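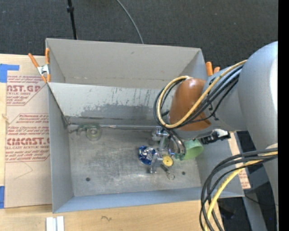

Tukmont Long-Handle Weed Puller

The Tukmont is a stand-up hand tool for removing taprooted weeds from lawns, beds and gravel paths without herbicide. It works best on dandelion, dock, plantain, young thistle and wild carrot. It is not meant for weeds that spread by creeping roots or runners. Pulling those breaks the root, and the pieces left behind will sprout.

HOW IT WORKS

Four steel tines are pushed into the ground around the crown of the weed. Stepping on the foot bar drives them to full depth. When the handle is tipped back, the tines close on the root and lift it out with a plug of soil. A slide grip on the shaft pushes the plug off the tines, so there is no need to bend down or touch the plant.

The hole can be filled with loose soil and a pinch of grass seed. In lawns, most holes close over in a few weeks if the grass is growing.

WHEN TO USE IT

Pull when the soil is moist but not muddy. The day after a good rain is usually right. In dry clay the tines will stop short and the root will snap, often two or three inches down. Water the area the evening before if you can't wait for rain.

Spring is the easiest season for dandelion and dock. Plants are simple to find once they leaf out, and they have not set seed yet. Try to finish by the end of May in most northern areas. Fall pulling also works well, and first-year rosettes come up with less effort than older plants.

Dock with a forked root may need two tries from opposite sides. Thistle should be taken at the rosette stage. Canada thistle is a creeping perennial and is not a good match for this tool -- see our page on repeated cutting.

SPECIFICATIONS

Shaft: powder-coated steel tube
Tines: four, hardened steel, replaceable
Foot bar: steel, fits either foot
Grip: molded rubber
Shipping weight: 2240 grams
Item number: 3000
Warranty: 30 months on shaft and foot bar, tines not covered

The tines are held by a single bolt. A set of replacements comes with its own bolt and lock washer. Don't reuse the old washer.

CARE

Knock off the soil after each use and wipe the tines dry. A light coat of vegetable oil before winter storage keeps rust down. If the slide grip starts to stick, the cause is nearly always dried clay inside the collar. Rinse it with a hose while working the grip up and down.

Bent tines can sometimes be straightened in a vise. Cracked ones should be replaced. Do not use the puller as a pry bar on rocks or stumps -- this is how most tines get broken, and the foot bar weld can fail too.

DISPOSING OF WEEDS

Dandelions in flower can still ripen seed after they are pulled. Bag the heads or put the plants in a hot compost pile. Dock roots should be dried fully in the sun before composting. Check local rules before putting noxious weeds in yard waste.

CUSTOMER NOTES

"Cleared over 900 dandelions from our church lawn in one spring. Second set of tines now. The grip is a little fat for small hands." -- Glenys Bevan

"Good on plantain, fair on dock. Useless in my back bed until I watered it." -- Teodor Lundgren

ORDERING

The Tukmont is sold singly or with one spare tine set. Orders for parks, schools and nurseries are handled by Jonalyn Marquez in the trade office. Please have your tax-exempt number ready if you use one.

Replacement grips are out of stock. Tine sets made for the older Fludmont puller will not fit; the bolt is a different size.

Page updated 19 April 2020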